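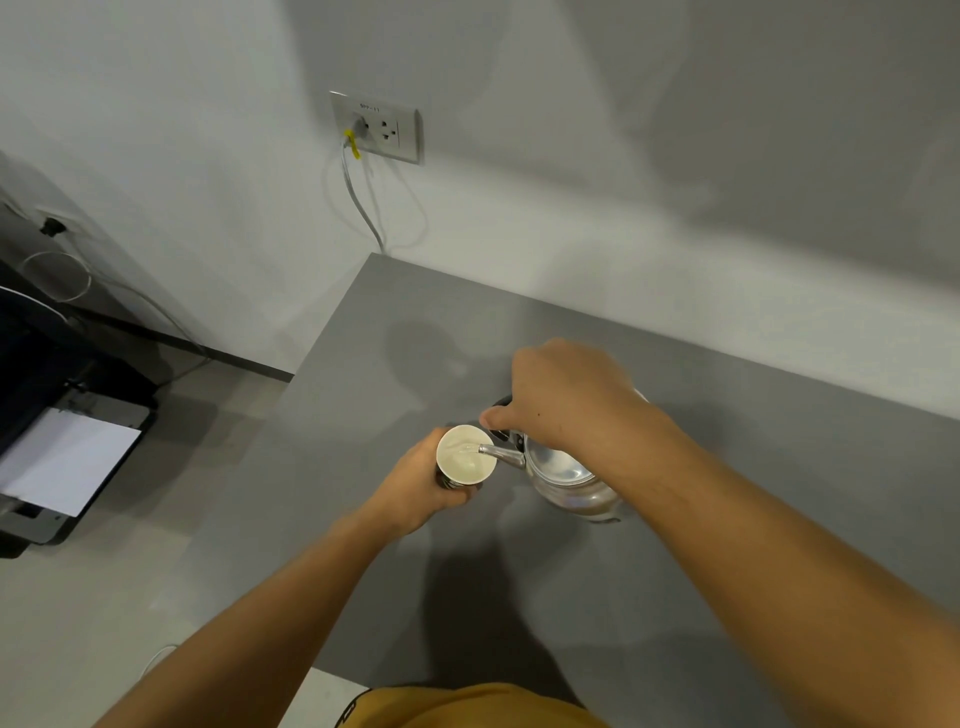 Pouring water from a steel kettle into a paper cup.

Ticket: Catalog import in Orkoment stops before the end of the file, no error shown
Opened by: Radomir Vukčević, Bretum (tea and kitchen supplies, wholesale)
Assigned to: Shabnam Ghauri, Orkoment support
Priority: Normal, changed to High
Status: Solved
Opened: 2024-07-09

Radomir Vukčević wrote:

Hello,

We are using Orkoment for our price list and stock since January. Every week I import a CSV file from our supplier Gajewski, with the teas, kettles, cups and small kitchen items. Until last week it worked without any problem.

This morning the file has 682 products. The import finishes with the green message "Import completed", but in the catalog I find only 495 of them updated. The others keep the old price. There is no error in the import history and the column "Rejected" shows 0.

What I already tried:

- Importing the same file a second time. Same result.
- Importing with another browser, same result.
- Saving the file again as CSV UTF-8 from the spreadsheet program. Same result.
- Importing the file from two weeks ago. This one is complete, but of course the prices are wrong, so I restored the backup after.

My colleague Lamai Thammasiri has tried from her own account, to be sure it is not a question of permissions. She gets the same number as me.

The new prices must be correct before our customers send their orders tomorrow. Please tell me if you need the file.

Shabnam Ghauri wrote:

Hi Radomir,

Thanks for the clear report. Yes, please attach the original file as you got it from the supplier, before opening it in the spreadsheet program. Opening and saving can change things that we need to see.

Could you also tell me:

1. Which import profile you selected (Settings > Imports > Profiles)
2. Whether the products that were not updated are all at the end of the file, or mixed in with the others

I have raised the priority because of your deadline.

Radomir Vukčević wrote:

The original file is attached. The profile is "Supplier – semicolon", the same one we always use.

For your second question: I have sorted the catalog by the date of last change and compared it with the file. The products which are not updated are all at the end. The last good one is a jasmine tea in a tin. After it comes a gift box with a long description, and from there nothing is updated.

I also looked at the gift box in our catalog and I found something strange. Its description is now very, very long and contains the names and prices of other products. I did not notice this before, sorry.

Shabnam Ghauri wrote:

No need to be sorry, that is the piece I was missing.

In the new file, the description of the gift box starts with a double quotation mark, and this mark is never closed. Our importer reads everything after it as one single text field, up to the end of the file. So from its point of view the gift box was the last product, and nothing was rejected.

To get your prices in today, please try this:

1. Restore the backup you made before the import.
2. Make a copy of the original file and open the copy in a plain text editor. Please don't use the spreadsheet program for this step.
3. Search for the gift box by its item code.
4. Delete the quotation mark at the start of the description and save.
5. Import the copy with the same profile.

Before step 5 you can press "Preview". The number of rows in the preview should be the same as in the file.

Radomir Vukčević wrote:

I did the steps. The preview shows 682 rows now – very good. But the import gave me a new message: "Item code too long, row skipped", for one product.

It is a set of spare lids. Gajewski gave it a new code with the color and the size written inside. I think before it was shorter.

Shabnam Ghauri wrote:

That one is a separate thing. Item codes in Orkoment can have up to 18 characters, and this code is longer. You can keep your old code for the lids and add the new one under Product > Supplier codes. The importer checks both fields, and the supplier code can be longer.

After you have added it, you can import the same file again. Rows that have not changed will be left as they are.

Radomir Vukčević wrote:

It works. I added the supplier code and imported again, no message and no skipped row. The gift box has its normal description. Lamai compared the new prices of the green teas with the paper list and they are all correct.

I have also written to Gajewski about the quotation mark. They answered that the descriptions come from a new system and that they will correct it on their side, but they could not tell me when.

One wish, if I may. The green message was the reason why I lost so much time. If one field is so long, the program could ask if this is normal.

Shabnam Ghauri wrote:

Glad the prices are in. I have passed your wish to Montri Phromma, who looks after the importer, and linked this ticket to his task. He agrees that an unclosed quotation mark should stop the import with an error.

Until that is released, please use "Preview" every time and check the row count before you continue.

I will set the ticket to Solved. If you reply here, it opens again automatically.

Internal note (Montri Phromma):

Reproduced with the customer's file. The parser reaches the end of the file inside a quoted field and returns the row as valid. It should return an error with the line number where the quote was opened. Same behavior with the comma profile. The tab profile is not affected, as it ignores quotes.

Radomir Vukčević wrote:

Thank you both. The preview is now in our weekly checklist, before the import.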